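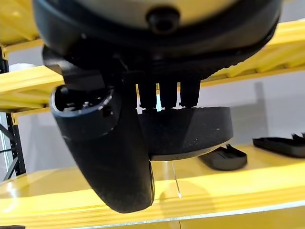 I stopped by the Viten robotics club the other night, and wow, those kids are busy! Their December challenge is all shelf picking – the arm has to reach into the yellow racks, grab a part and carry it over to a bin. Colm Foley and Shayne Maihi have been rewriting the grip code (2,447 lines, they told me, most of it Colm's) and they still want a slower approach near the shelf edge. Practice runs until 8 p.m. and parents are welcome.

2 comments | 100 shares

© Viten Robotics Club | Back to top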